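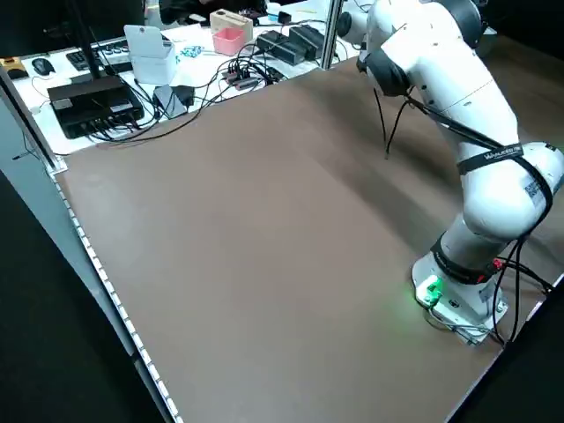 Halldóra Toft

Speaker notes – "Your First Sourdough Rye, and the Forty After It"
Saturday, March 2, 2024
Plornholm Library, upstairs room

Start with the smell. Pass the starter jar along the front row before saying hello, lid off. Somebody always pulls a face and somebody always goes back for a second sniff. Let that happen!

Then hello, thank Seren for the room.

How I got into it: my first rye loaf was a brick. I took it to work, we cut it with a bread saw, and Gwilym ate it with herring and asked for more. Tell this one quickly, it gets long.

Main point for the first ten minutes – rye is a different animal from wheat. There's very little stretch in it, so forget kneading, forget windowpanes, forget shaping a tight ball. You're stirring a thick paste and putting it in a pan. People who've struggled with wheat sourdough for years get so happy when they hear this (I did).

The recipe on the handout. Go slow, people will be writing on it.
Dark rye flour, water, salt, starter, and that's your loaf. Caraway if you like caraway. I love it. Ankica can't stand it and uses coriander seed, and her loaf is wonderful too, so try both.
The handout makes 2 loaves and each one should come out at 1370 grams before baking. Yes, they're big. Rye keeps, you'll get through it.

Feeding. Hold up the jar again. Evening before, stir in flour and water, cover, leave on the counter. In the morning it should be domed, or just starting to sink in the middle, and full of holes when you drag a spoon through. If your kitchen is cold, wait. I've had mine take until lunch in winter and the bread was lovely.

Question that always comes up: can I use it straight from the fridge? You can, but the bread will be slow and pretty sour. One feed first makes a big difference.

Proofing – the part I get excited about, watch the clock. Wet your hands, smooth the top, dust with flour. Then leave it alone until the flour on top cracks and you see little pinholes coming through. Those pinholes are your signal. Oven on well before that point! I've missed it by half an hour and had the whole top sink.

Baking. Hot to begin with, then turn it down. Read the two temperatures off the handout, don't do them from memory (last June I swapped them, sorry to everyone who was there).

Now the hard bit. Don't cut it. A full day, wrapped in a cloth, two is better. Cut it warm and the middle gums up on the knife and you'll think you ruined it. Wait, and the crumb sets and the flavor goes deep and almost malty.

Tasting: day-old loaf on the left board, four-day loaf on the right. Don't say which is which until they've voted. Butter is in the cooler bag. Bring the good knife.

If there's time: old bread soaked and stirred into new dough. Darker, moister, so good. Skip if past quarter to.

Starter to take home, 44 little jars, one each please. Feed it tomorrow.

Questions. Then stack chairs.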